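Jute Bags with Rope Handles - Gallery

Welcome to the gallery of my small bag page. My name is Kulap Paisan and I sell tote bags made of jute, which many customers call burlap. People often write to me and ask how the fabric looks from near.

The model is called Srithong. We made 200 pieces in the first batch and 300 in the second, and the handles are white braided rope in both.

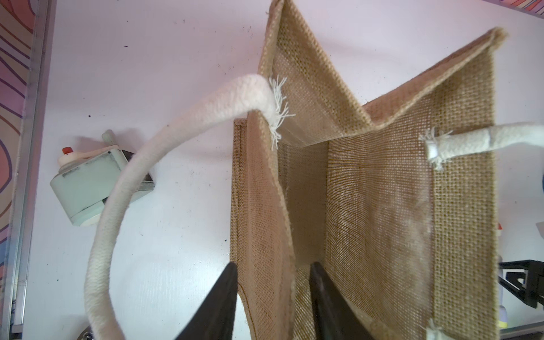
Many customers ask about the threads at the ends of the rope. I do not cut them very short, and I like this look. If you prefer a clean end, you can trim it at home with small scissors, but please leave a little bit so the rope stays in its place.

The weave is open, so I do not recommend this bag for rice or other very small things. For bread, vegetables, books or a towel it is good. A new bag can be a little stiff at the top and the rim likes to fold. Hang it by the handles for one night, or press it with a warm iron through a damp cloth - never directly on the jute.

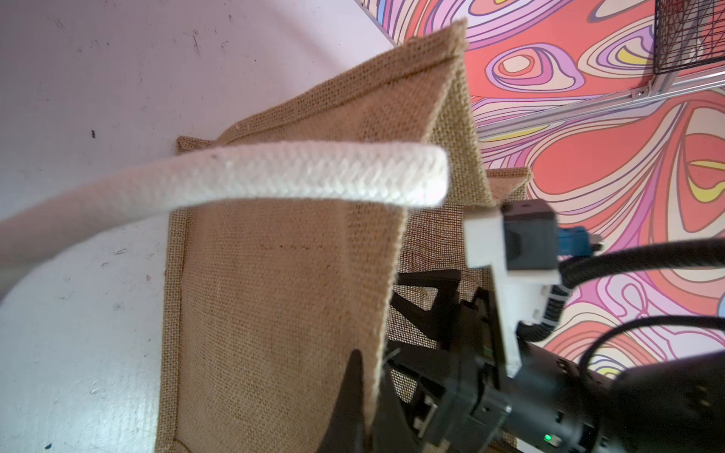 Srithong tote, hemmed edge and braided rope handle.

Orders for the smaller size, Malent, are open again. Please write the item number 3714 in your message.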